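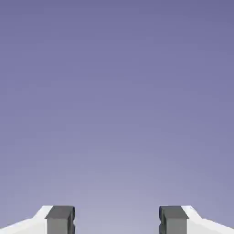 Figure 1. Simulated wrist view, gripper open, no part loaded.

Urkley Gripper Kit: Setting up the wrist view in the simulator

Posted in: Manuals > Grippers > Software set-up
May - by the Duserton documentation team
5 min read

This section covers the wrist view in Zadham, the simulator supplied with the Urkley two-finger gripper kit. Finish the software install and licence check before you start. You do not need the physical gripper for any of these steps.

Open the view

1. Start Zadham and choose New Project. Select the Urkley model from the gripper list.
2. When asked for a scene, choose Blank. The background should be a plain purple gradient, as in Figure 1, with no floor or table.
3. Open the Views panel and select Wrist.
4. Set the stroke slider to 50 and press Apply.

Check the fingers

5. Compare your view with Figure 1. Both fingertips should show at the bottom, one on each side, with their dark grey pads facing each other across the gap.
6. Check that the tops of the two pads are level. If one is higher, the view has been rolled. Select Views > Reset Roll and apply again.
7. Find the small vertical notch on the inner side of each pad. If a pad has no notch, the wrong fingertip file is loaded. Go to Model > Fingertips, choose Teuber Standard and reload the project.

Note: The housings are white and the pads are dark grey in the default colour scheme. You can change either under Appearance. It has no effect on contact behaviour.

Note: Blotches in the gradient come from preview compression. For a cleaner background, set Preview Quality to High - this will slow older laptops.

Test the stroke

8. Press Close. The pads should meet at the centre line.
9. Press Open. The pads should return to the position you set in step 4.
10. Repeat with the speed set to 400. If the program reports error 542, lower the speed and try again.

CAUTION: Disconnect the physical gripper before running steps 8 to 10. With Live Link switched on, a connected gripper will follow every command sent in the simulator. Keep fingers and loose sleeves clear whenever the unit is powered.

Save the view

11. Select File > Save View As and give it a name of up to 17 characters. Spaces are allowed, slashes are not.
12. Close the Views panel. The saved view will be listed under My Views the next time you open the project.

To add a table and a test part to the scene, continue to Loading Objects.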